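Basteo Desktop Riser Shelf Review

Reviewed by Manee Sangkhawat
2018-05-27

I bought the Basteo riser for the bench in my packing room, where I put together small orders of soap and tea. The bench is a good size, but everything on it used to sit flat, so the cartons I reach for most were always behind something else. I wanted a low shelf at the back to get them up off the work surface.

What you get

The shelf comes in a flat box with a light wooden top, two black metal supports, eight screws and a hex key. The instructions are one folded sheet with drawings and no words. Assembly took me 24 minutes, and part of that was spent putting the left support on backward and taking it off again. The holes are marked A and B on the underside, but the marks are faint. Put a pencil cross next to them before you start.

The top had one rough spot on the back edge that I sanded down. The finish is otherwise even.

Using it

I have had it up for 30 days. The top is steady once the screws are tight. I had to go over them again after the first week and they haven't moved since. It doesn't rock, and it doesn't creep toward the wall when I slide things onto it.

Small cartons are what it does best. I keep mine in columns by color, pink at the left and then green, with the same product front and back. When the front one goes, I pull the rear one forward and make a note to restock. With the cartons raised, I can read the fronts while standing at the bench.

Large or heavy boxes are another matter. I tried it with a full case of glass jars and the top bowed a little in the middle. I took them off again. The maker's sheet gives no weight limit, and it should.

The space underneath is useful but shallow. I keep tape rolls and a label pad there. Anything taller has to go to the side.

Compared with the Grestis

Sofia Liapis, who has the unit next to mine, uses the Grestis riser, and I borrowed it for a weekend before buying. It has a raised lip along the front, which stops cartons sliding off but makes them slower to take out. The Basteo has no lip. I prefer it that way – other people may not. The Grestis is also heavier and would be my choice for jars.

Cleaning

A damp cloth is enough for the top. Dust collects where the metal meets the wood, and I go over that with a dry paintbrush.

Good: steady, quick to put up, easy to reach things from.
Bad: faint hole marks, no stated weight limit, screws need a second tightening.

I would buy it again for light stock. 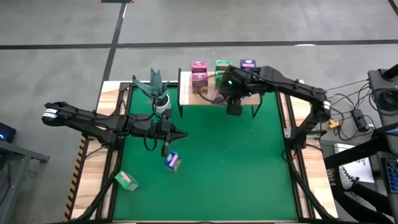 Does the shelf have to be screwed to the bench?
It stands on its own supports and I have never fixed mine down. Tighten the screws again after the first week and keep the heavier cartons near the ends.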